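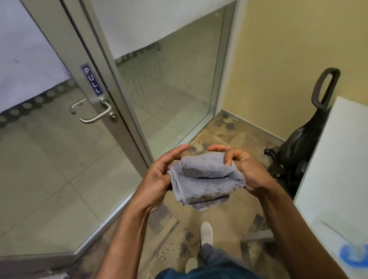
운트포트 생활문화센터 이웃살림팀

봄학기 '오래 쓰는 살림' 모임 참가자를 모십니다

안녕하세요, 이웃살림팀입니다. 지난 학기 모임이 끝나고 나서 다음에는 언제 하느냐고 물어보시는 분들이 참 많았어요. 복도에서 붙잡고 물어보신 분도 계시고, 안내 데스크에 쪽지를 남겨 주신 분도 계셨습니다. 답을 시원하게 드리지 못해서 내내 마음이 쓰였는데, 이제야 일정과 방이 다 정해져서 이렇게 모집 글을 올립니다. 글이 좀 길어도 차 한 잔 옆에 두고 천천히 읽어 주세요.

어떤 모임인가요
집에 있는 천과 옷, 이불, 수건 같은 것을 조금 더 오래 쓰는 법을 함께 배우고 나누는 모임입니다. 해진 소매 덧대기, 단추 옮겨 달기, 얼룩 종류에 따라 애벌빨래하는 법, 늘어난 니트 모양 잡기, 낡은 수건을 걸레와 발판으로 다시 쓰기까지 다룹니다. 강의라고 하기에는 수다가 많고, 수다라고 하기에는 손이 꽤 바쁜 자리예요. 지난 학기에는 할머니께 물려받은 누비이불을 들고 오신 분이 계셔서 그날 준비한 내용은 다 미루고 모두 그 이불 솔기만 들여다보다가 끝난 적도 있습니다. (진도는 못 나갔지만 저희는 그날이 제일 좋았어요!)

이런 분을 기다립니다
바느질을 한 번도 안 해 보신 분도 괜찮습니다. 실 꿰기부터 같이 합니다. 반대로 손이 아주 익숙하신 분도 꼭 와 주세요. 옆 사람에게 알려 주는 재미가 또 따로 있더라고요. 나이 제한은 없지만 가위와 다리미를 쓰기 때문에 초등학생은 보호자와 함께 신청해 주셔야 합니다. 한국어가 아직 서투신 분도 편하게 오세요. 스페인어와 폴란드어로 거들어 드릴 수 있는 진행자가 있습니다.

누가 진행하나요
바느질과 수선은 레메디오스 비야로보스 선생님이 맡으십니다. 극장 의상실에서 오래 일하셨고, 말씀은 느긋하신데 손은 정말 빠르세요. 세탁과 얼룩 관리는 로만 부르벨 선생님이 이번에 새로 합류해 맡아 주십니다. 준비물과 출석, 그 밖의 온갖 문의는 이웃살림팀의 이치아르 레케나가 받습니다.

일정과 장소
모임은 모두 8회이고, 한 번에 두 시간씩 저녁 일곱 시부터 아홉 시까지 진행합니다. 장소는 센터 본관 334호입니다. 엘리베이터에서 내려 왼쪽으로 끝까지 오시면 되는데, 처음 오시는 분들이 오른쪽 합창 연습실로 자주 들어가시니 조금만 살펴봐 주세요. 첫 모임 날짜와 회차별 내용은 참가가 확정된 분들께 문자로 따로 보내 드립니다. 마지막 회에는 각자 고친 물건을 가져와 펼쳐 놓고 간단히 다과를 나눕니다.

모집 인원과 참가비
정원은 40명이고 두 반으로 나누어 진행합니다. 반은 신청서에 적어 주신 경험을 보고 저희가 나누는데, 가족이나 친구와 같은 반이 되고 싶으시면 신청서 아래쪽 빈칸에 이름을 적어 주세요. 참가비는 회당 3000원이며 실, 바늘, 안감 천, 세탁비누 값이 들어 있습니다. 첫날 한꺼번에 내셔도 되고 오실 때마다 내셔도 됩니다. 형편이 어려우신 분은 말씀만 해 주세요. 따로 서류를 받지 않습니다.

가져오실 것
고치고 싶은 옷이나 천 한두 점, 손에 맞는 가위가 있으면 가위, 그리고 앞치마를 가져오세요. 얼룩을 다루는 회차에는 집에서 쓰던 수건 중에 때가 많이 탄 것을 한 장 챙겨 오시면 좋습니다. 창피해하지 마시고 제일 심한 것으로 부탁드려요. 기름때인지 흙때인지에 따라 손보는 순서가 달라서 여러 가지가 모일수록 배울 것이 많습니다. 재봉틀은 센터에 있으니 무겁게 들고 오지 않으셔도 됩니다.

신청 방법
안내 데스크에 있는 종이 신청서를 쓰시거나, 센터 홈페이지의 모임 신청란에서 '오래 쓰는 살림'을 골라 이름과 연락처, 바느질 경험을 적어 주세요. 경험란에는 '없음' 두 글자만 쓰셔도 충분합니다. 신청 마감은 10/05/2020이고, 정원이 넘치면 처음 오시는 분께 먼저 자리를 드립니다. 지난 학기에 함께하신 분들께는 미안한 마음이지만, 빈자리가 나면 바로 연락드릴게요.

결석하실 때는 전날까지만 알려 주세요. 천을 사람 수에 맞춰 미리 잘라 두고 있습니다. 세 번까지는 빠지셔도 괜찮고, 빠진 날의 자료는 다음 시간에 챙겨 드립니다.

궁금한 점은 안내 데스크에서 이웃살림팀 이치아르 레케나를 찾아 주세요. 자리에 없으면 쪽지를 남겨 주셔도 됩니다. 연락처를 꼭 같이 적어 주세요.

운트포트 생활문화센터 이웃살림팀 드림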